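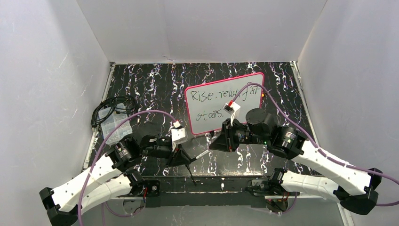
Whiteboard on the black and white tabletop: "Rise, reach for stars."

Skorport Panel Heater Logs

Room temperature and power readings from wall-mounted electric panel heaters in ordinary homes. The files cover one heating season in Skorport. Last updated 2020-10-06.

Contents

readings/ – one CSV file per room
rooms.csv – one row per room, with size, wall type and heater model
models.csv – rated power and body width of each heater model
notes.txt – remarks made by the installers during visits
scripts/ – the cleaning and plotting scripts
LICENSE

There are 201 files in the readings folder. File names match the room_id column in rooms.csv. A room_id is never reused, even when a household left the project and another joined.

Background

The logs were collected by Indonley, a small electrical contractor that fits heaters in older apartments and houses. Customers kept asking what size of heater they needed for a bedroom or a hallway, and the sizing charts on hand gave answers that didn't agree with each other. Rizwan Ghumman set up the logging to get local numbers. Marlene Girard handled the households and the visits, and Danica Sýkora wrote the cleaning scripts.

All the heaters are Lusico panels, in either the 400 W or the 700 W size. Both sizes have the same built-in electronic thermostat and the same front cover. No fan heaters, infrared heaters or storage heaters are included. Some homes had other heating in other rooms, and where we know of it, it is noted in the other_heat column.

How the readings were taken

Each room had one air temperature logger and one plug-in or inline power meter. The logger was placed on an inside wall, away from the heater and out of direct sun where the room allowed it. In a few narrow rooms it had to share a wall with the heater. Those rooms have logger_wall set to "same".

Temperature and power were written every 30 seconds. The raw files were large and mostly flat, so the cleaning script averages them to one row per minute. We can supply the raw files on request, but not quickly.

Outdoor temperature comes from a single logger on the north side of the Indonley workshop. It is the same series for every room. Homes up the hill will have been a little colder than it says, and we have made no correction for this.

Columns in the readings files

time – local standard time, start of the minute. There is no daylight saving shift in the data.
temp_in – room air temperature, degrees Celsius
temp_out – outdoor air temperature, degrees Celsius
power_w – mean power over the minute, in watts
setpoint – thermostat setting if known, otherwise blank
flag – see below

Flags

0 – normal
1 – logger gap filled from the readings on either side
2 – meter reading above the rated power of the heater, left as recorded
3 – heater switched off at the wall or isolated
4 – visit in progress, door likely open

Gaps longer than ten minutes are not filled. The rows are simply missing, so check the time column before you compute totals. Energy sums made by adding up rows will come out low for rooms with long gaps.

Known problems

The setpoint column is weak. It was filled in from a card left with each household, and people changed the dial without writing it down. If temp_in sits well above the setpoint for days, trust temp_in.

Room sizes in rooms.csv were taken with a tape for most homes, but some were copied from floor plans. The size_source column tells you which. Ceiling heights were all taken on site.

Wall type was judged by eye. An "insulated" entry means the owner said so or the installer saw it at the socket opening. Nobody drilled a wall to find out.

An early version of the August cleanup dropped every row where power_w was zero. That version was sent to a few people by email. If your files have no zero rows, throw them out and use these.

Bathrooms are under-represented and kitchens are not covered at all. Please don't use the logs to size a heater for either.

Using the scripts

The scripts run on Python 3.6 or later and need pandas and matplotlib. From the top folder:

python scripts/clean.py --in raw --out readings
python scripts/plot_room.py --room R014

The first command only makes sense if you have the raw files. The second writes a PNG to the plots folder and will create the folder if it is missing. Add --days 7 to plot the first week only, which is easier to read.

The plot script draws indoor temperature, outdoor temperature and power on one page. Flagged minutes are shaded gray. It does not check that the room exists before it starts, and the error message you get for a wrong room_id is long and not helpful. This is on the list.

Privacy

Names, addresses and floor numbers have been removed. Households agreed in writing to the release of the readings. Power readings can show when a room was in use, so start dates have been shifted by a whole number of weeks, with the outdoor series shifted to match. Please don't try to match rooms to homes.

Terms

You may use and share the data with credit to Indonley. The scripts are free to change. The data comes as it is, and it is no substitute for a heat loss calculation or for the installation manual that comes with the heater. Fixed heaters should be wired by a licensed electrician.

Changes

1.2 – zero rows restored, flag 4 added, size_source added
1.1 – outdoor series corrected for a clock error
1.0 – first release

Contact

Questions about the files go to Danica Sýkora. Questions about the rooms, the visits or the heaters go to Marlene Girard. Ghazala Mengal checked the wall types against the visit notes, and Wajid Virk lent the power meters. If you find a mistake, send the room_id and the time of the row along with your message.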